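Tasus Folding Table, reviewed by a shop that sells it

Home > Laundry and Ironing > Tables > Tasus

In stock. Usually leaves us within two working days.

We stock three folding tables and this is the one people ask about most, mainly on account of the claims made for it. The maker's leaflet says it will halve the time you spend on laundry. We doubt that very much. A table is a table. What follows is what we think you get for your money, including the parts we would grumble about if we had paid full price.

What it is

The Tasus is a wooden-topped table made for folding clothes at standing height. It has a plain flat top, four legs and a shelf underneath. The leaflet calls it a "garment preparation surface", which we have left off our own labels. If you already own a kitchen worktop that you can keep clear for half an hour, you may not need one at all, and we have said as much to customers in the shop.

Where it earns its keep is with things that won't behave on a bed or a sofa arm. Shirts are easy anywhere. Shorts and trousers are harder than they look, because the seams pull one way and the pockets another, and on a soft surface you end up smoothing the mattress instead of the cloth. On a hard top you can lay one leg over the other, pull the waistband straight and press down with your palm.
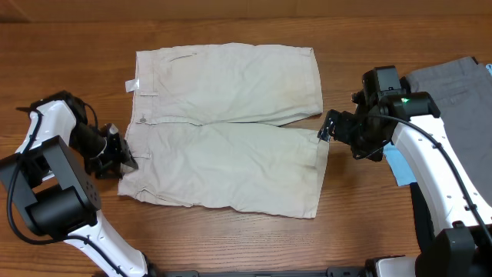
Cotton creases, and no table will cure that. The leaflet talks about "pressing by hand", and we tried it on a whole basket of khaki and chinos. Light creases do settle a bit if you fold the clothes straight off the line. Deep ones across the leg stay exactly where they were until you get the iron out. We would also ignore the line about the wood "drawing out" damp. Dry your clothes first.

One thing we do like is the colour. Pale clothes show up well on a warm brown top, so you notice a mark before the shorts go back in the drawer. That was never a selling point in the leaflet, oddly, and we think it is a better one than most of those that made it in.

The finish

The top comes oiled. The maker says one coat lasts for 2,000 folds, a figure we can't check and don't believe anybody has. Ours in the shop has had a fresh coat each February and looks fine. It does mark if you leave a wet jumper on it overnight. A ring from a mug came out with fine sandpaper and a bit of patience, but we would rather you used a coaster.

Do not iron on it. The leaflet is vague on this point and we wish it wasn't. If you want to iron on the same surface you need the Plisten pad, sold separately, and even then keep the steam low. We think the pad is overpriced. A folded blanket under an old sheet does much the same job.

Size and fit

Length of top: 102 cm
Thickness of top: 16 mm
Fixing bolts: 8, with a key in the box
Shelf: one, fixed

Please measure your space before ordering. The top does not fold down, whatever the name suggests - "folding" refers to the clothes. We get returns over this every month and have asked for the box to be changed, so far without luck.

Putting it together

Leave the bolts loose until all four legs are on, then stand it up and tighten them. The drawings in the box are poor and the second one shows the shelf upside down. The lip goes at the back. Check the bolts again after a few weeks, as they work loose at first.

How it compares

The Liang is lighter and cheaper and wobbles on a tiled floor. It will do for a student room. The Udico is heavier, has a drawer nobody in our shop could find a use for, and costs a good deal more. For one household's washing we would pick the Tasus over either, though only if you have a spot where it can stay put. Dragging it out from behind a door each time will put you off within a fortnight.

Delivery and returns

Comes flat in one box. It is awkward to carry upstairs alone, so have a second person ready. Returns are accepted unused and in the original packing. We can't take back a top that has been oiled, ironed on or drilled.

Spare bolts and legs can be ordered from the shop counter or by email. Spare shelves are out of stock at the moment.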